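September, a little after four

Arsen Holovko has opinions about shelves. He delivered several of them this morning while I was trying to eat a roll. Bottles are to be grouped so a thirsty person finds what they want without having to think, and thinking, I gather, is bad for sales. The Serlow order came to 466 bottles and I feel I have met each one personally. My back has also met them.

By noon I had moved on to the table, or at least to the cloth, the yellow-green one, a color I can only call discouraged lime. I have wiped and folded for 20 minutes today and would like it entered somewhere. Stikix sells a folding board for 699, and Arsen has left the page open on my desk twice now — subtle man.
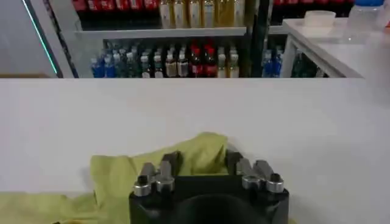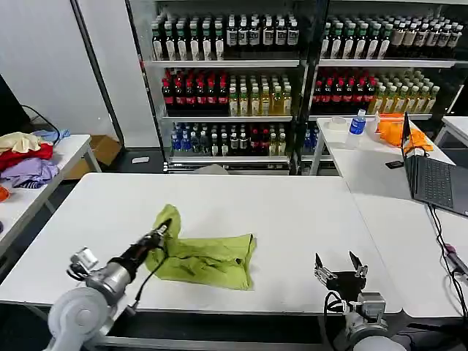
Evening

A crumpled cloth on a white table looks far worse than the same cloth on a brown one. I put this to Arsen as an argument for brown tables. He went off to telephone Bralard about the invoice, which says 1880 and should not.

Still to do: find out who took the good scissors, answer Hordiienko's letter (the second one, the cross one), buy rolls. I dreamed about bottle caps last night and expect to again. Red ones, mostly.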